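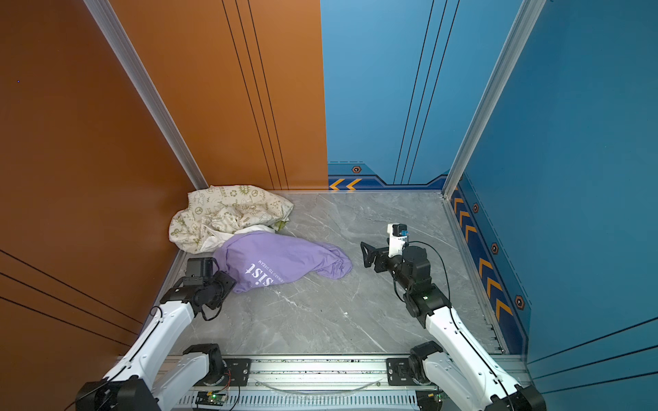 A cloth and a shirt on the floor, one with a green pattern and one purple.

About Multska Sports

Multska Sports covers small-college football and the high school programs that feed it. We write previews, game reports, recruiting notes and a weekly schedule page for readers who follow teams that rarely make national television.

The site started in January as a schedule page for the Drokside Conference. Kickoff times were posted on each school's own site, often in different formats, and they moved a lot. We put them in one place and kept them current. Readers asked for scores, then for reports, and the site grew from there.

We now follow 173 teams. Each one has a page with its schedule, roster, results and coaching changes. Rosters are updated twice a season, before the opener and again at midseason. If a school has not released a roster, the page says so and we leave it blank.

Our game coverage comes from writers who attend in person. When we can't get to a game, we run the score and a short summary taken from the official box score, and label it that way. We do not write opinion pieces on games we did not watch.

Preseason rankings are voted on by our own writers. The ballots are published in full with the rankings. The Nic Aodha Trophy game, played at Rova Field, has its own section with past results and a page on parking and gate times.

We are paid for by advertising and by 3,000 subscribers. Subscribers get the site without ads and the Friday newsletter. All scores and schedules are free to read. Schools and coaches do not pay for coverage, and we do not sell recruiting profiles to families.

Corrections go at the top of the story with the original error stated. To report one, use the contact form and include a link to the page. Freelance pitches should be under 200 words and sent through the same form.

This page was last updated June 13, 2025.

Comments

tightend88
Are you going to add Division III spring scrimmages? Our school only puts them on a flyer.

rowdysection
The schedule page still has our week 2 game at home. It got moved to Rova Field.

Multska Sports
Fixed, thank you. No plans for scrimmages this year.

gridironmom
Please bring back the printable version of the schedule.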